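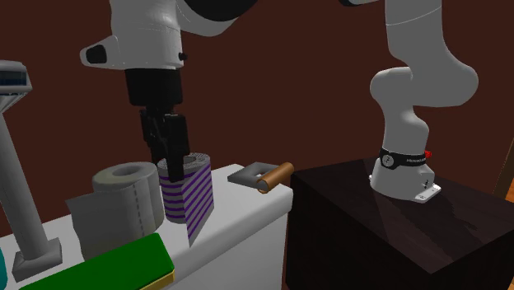 Render of a white arm with a black gripper holding a striped cylinder by the rim.

Subject: Online application form for Technician Grade 3 posts rejects certificate upload
Status: Open, reopened once
Product: Drivilard recruitment portal, Prirko office

Reported problem
Applicants for the Technician Grade 3 posts get as far as the qualifications page and are thrown back to personal details with the message "Document not valid". Everything typed on the second page is lost. The fee has been taken by then.

First reply from portal support
Please ask applicants to clear their browser cache and try again.

Recruitment desk
We asked. It made no difference, and I doubt it ever does. The same file goes through on the Clerk vacancy, same browser, same login. I can't see how the cache would know which job somebody is applying for.

Portal support
The notice says certificates must be under 400 KB. Oversized files are the usual cause.

Recruitment desk
The test file is 81 KB. Please read the ticket before replying.

Portal support
Noted. We have compared the two vacancies. The Technician one was copied from last year's Caputo notice, and the copy kept the old closing date for certificates. Any certificate issued after that date is refused. The message on screen is the general one for all upload faults. Date now changed, marking as solved.

Recruitment desk - reopened 4.20 pm
Not solved. Uploads work now, I'll give you that, but applicants who were thrown out earlier are being told they have "already applied". They haven't. They have a fee receipt and no application number. Punasis, who handle the payments, say their side is fine, and for once the statement agrees with them - the 1000 fee shows as received against each login.

Portal support
The lock is set when the fee is received. We can release it per login if you send a list.

Recruitment desk
List sent. Two questions you have not answered:
Will they be charged again?
Will the closing date in July be extended for them, or do we have to put out a corrigendum ourselves?

Portal support
They should not be charged again.

Recruitment desk
"Should not" is what we were told about the copied notice. Release one login first, let us run it through to the printed acknowledgement, then do the rest. Ticket stays open until I have that printout. The corrigendum question is still waiting.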